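Felt letters, a round table and a lot of toast

27/08/2018

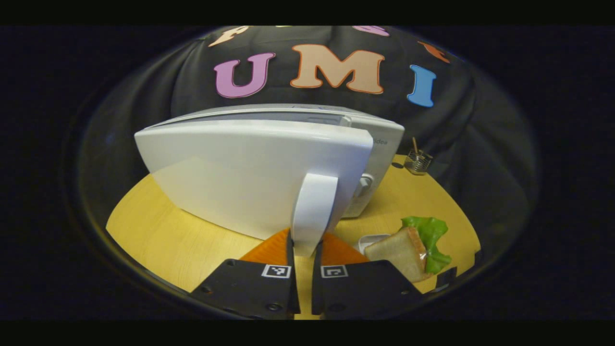

I've been meaning to put this page up for ages, and since it's Monday and I've got the day off, no excuses left. It's our little breakfast corner at Prisoddale, the shared kitchen a few of us have been fixing up in our spare time. Anyone who came by last winter will remember the old set-up (a wobbly trestle, bare grey wall, one sad kettle) and I promise you it has come a long way!

The letters

Mélanie Paquette cut all of these out of felt on her own dining table, and she did the darker edging by hand, which took her most of November. The colours are my favourite part. There's a pink U edged in magenta, a peachy orange M with a burnt orange outline, and a light blue I with a soft blue border. I wanted everything in navy and I'm so glad I was overruled.

The backdrop

Charcoal grey fabric, bought as a remnant from Rathjen for $36. I'd planned to iron it and stretch it tight, but Dorota Kaczmarczyk liked the folds where it comes down to the table, and after a week of looking at it I've come round to her way of thinking. The grey makes the felt look brighter too, especially the pink.

The table

Round, light wood colour, with a lovely fine grain. We argued over this one more than anything else in the room — Nikola Ostrowski was all for a long rectangular one so we could seat more people, and I kept saying that nobody ends up stuck at the far end of a round table. I won! It's a warm yellowy beige and it looks cheerful first thing in the morning, even when I'm not.

The toaster

Plain glossy white, with a light grey seam along the top and a silvery grey lever to push down on the side. Stanisława Duda found it for us after the last one gave up in the middle of a crumpet. I like how simple it is, and white goes with every one of those letters. I'm a setting-four person myself, Nikola likes his barely warmed through, and we've agreed to stop discussing it.

What's next

We still need a bread bin and some proper hooks for the mugs, and I'd love a second shelf if the budget stretches (we've spent $237 so far, fabric included, so I'm feeling pretty good about that). Mélanie has a bag of felt offcuts in every colour you can think of and is talking about making coasters. If you've got a spare butter dish looking for a home, leave a note on the kitchen board or catch me at breakfast on Saturday. The kettle goes on early and there's usually jam.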